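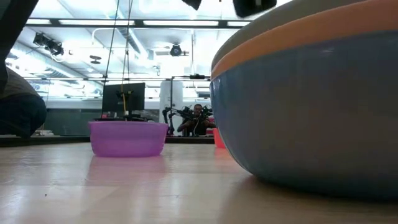
Njål Dalen had told us to skip the shop and go straight to the kilns, as the morning firing was the only one on open day that visitors could watch. We took his advice and were at the Montoya tile works before nine on Tue 29 August.

The works sits behind the rail yard in Jetau. Parking was free but the lot filled early. Hortensia Condori led our group, and she started in the clay shed, where the raw material is stored under a tin roof through the winter. They don't dig in February because the ground is too hard. The clay is ground, screened and left to rest for 5 days before pressing.

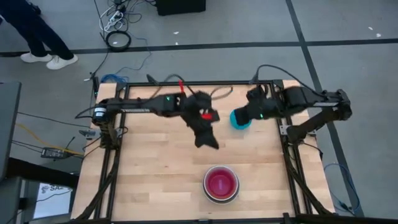
The press hall was the loudest part of the tour and we were given earplugs at the door. One press handles floor tile and the other does roof tile, and changing a die takes most of a shift. Broken pieces go back into the grinder if they haven't been fired. Fired scrap is sold for garden paths.

The tunnel kiln is over 600 feet long. Tiles ride through on cars, and a full trip takes two days. We could stand near the exit end, behind a rail, and it was plenty warm there. Wilmer Apaza explained the glaze line after that, but the line was stopped for cleaning, so we mostly saw hoses.

Lunch was soup and bread in the canteen, paid in cash. The shop had seconds at half price. I bought a box of green ones for the back step and carried it to the car in two loads. The afternoon tour leaves at 1:30 and skips the clay shed.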